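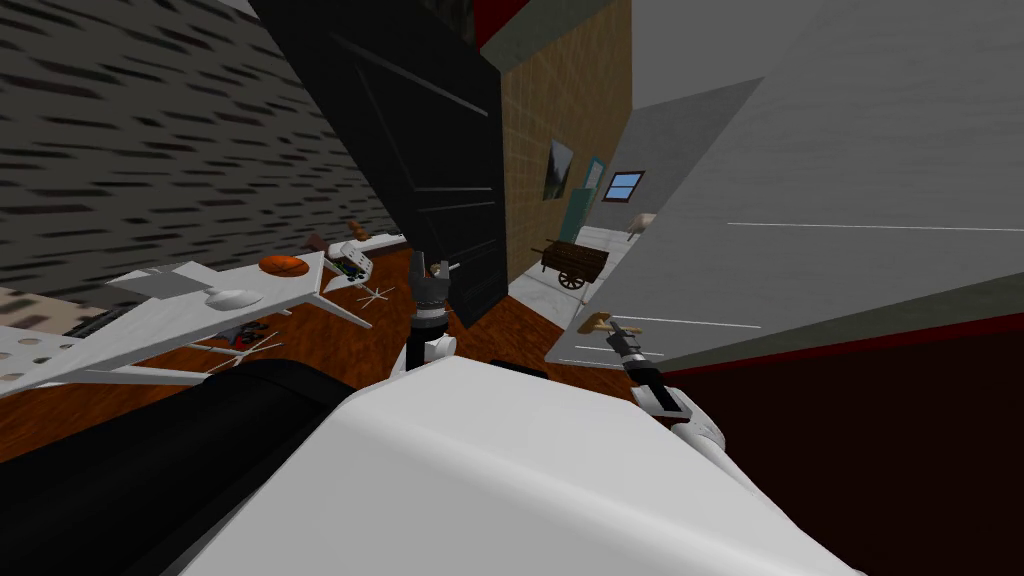
Fleranell adds moon phase reminders, and I've been playing with them all week

30 June 2018

If you follow this column you'll know I have a soft spot for tarot, tea leaves and anything with a moon on it, so I was pretty chuffed when Fleranell pushed out its winter update a few days early. It's the little astrology and tarot app I started using back in February, when my old paper moon calendar finally got left behind on a train, and it has just picked up the one feature I'd been whinging about ever since.

You can now get a reminder for each new and full moon, set to your own time zone. I know that sounds tiny! But most of the apps I've tried assume you live somewhere in North America, and when you're in Melbourne that means your full moon alert lands at lunchtime the day after everybody has packed up their candles and gone home.

I rang Ilona Gulyás, who runs the small team behind the app, and she was lovely about my whinging. She told me they'd had 885 emails asking for local times, a good chunk of them from Australia and New Zealand, and that the job had been on the list for ages. "We kept putting it off for prettier things," she said. "Then I missed a full moon myself on a trip to Perth and I was so cross that I moved it to the top."

The other big change is the card library. The old version had the standard 78 card deck and that was your lot. The update brings in three new decks, all drawn for the app, and my favourite by a mile is the Lapiņa deck, done in greys and deep greens with a slightly grumpy-looking Empress. Veronika Rácz did the artwork and spent nearly a year on it. You get the Lapiņa deck for free, and the other two come with the paid plan.

There's a journal now as well. After a reading you can jot down what you thought it meant, then go back a month later and see how far off you were (in my case, a long way, I pulled the Chariot and spent the day waiting for a tow truck, so maybe not that far). Notes are capped at 100 words, and I do wish they weren't. I'm a rambler. Ilona says the limit might go up in the next version but she wouldn't give me a date.

I asked a couple of people from our monthly reading circle at Trirholm to have a go too. Jingyi Lü loved the reminders and has already switched off the daily horoscope, which she reckons was too cheerful for first thing in the morning. Fouad Awwad wasn't so sure. He likes shuffling real cards and said tapping a screen felt like ordering a pizza. Fair enough, although he did keep the birth chart section open for most of the evening, and he was reading bits of his rising sign out to the rest of us over the biscuits.

A few grumbles from me. The text on the birth chart wheel is still far too small on my phone, and the colours of the planet symbols run together if you've got the screen turned down. The chime for the new moon is also very loud. I found that out at 4 am. You can change it under Sounds, or turn it off and just have the message come up quietly.

If you already have Fleranell the update should come through by itself. If you're starting fresh, have your birth time handy before you set it up, as you can't go back and edit it without making a new profile. I had to call Mum.

Ilona will be giving a talk on reading your own chart at the Berudholm Bookshop next month, upstairs in the function room. There are 161 seats, entry is by gold coin, and you can put your name down at the front counter.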